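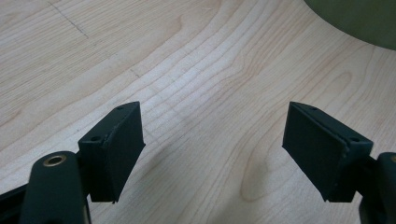

Storing and Handling Coins at Home
Saturday, June 15, 2019

Most damage to a small collection happens at home, and most of it comes from handling. A few habits will prevent it.

Wash and dry your hands before you open a holder. Hold the coin by its edge, thumb and forefinger, and keep it low over a folded towel.

Do not clean coins. Baking soda, toothpaste, silver dip and pencil erasers all leave marks that a buyer will spot. If a coin has loose dirt on it, rinse it in distilled water and pat it dry with a soft cotton cloth. Never rub.

Throw out old soft vinyl flips. They give off a residue that turns coins green and sticky. Replace them with Mylar flips or hard plastic capsules. A pack of 200 cardboard holders will cover most beginners. Flatten the staples with pliers so they don't scratch the coin next door.

Keep the box in a bedroom closet, off the floor. Attics get hot and basements get damp. Drop in 2 silica gel packs and change them every November, when the furnace comes on.

Write down what you have: date, mint mark, price paid, where it came from. Deirdre Mac Giolla keeps nearly 1,000 coins on index cards and can find any of them in a minute. A spreadsheet works too, but print a copy and store it away from the coins.

Tape, rubber bands and newspaper should never touch a coin.

Filed under: Collections, Storage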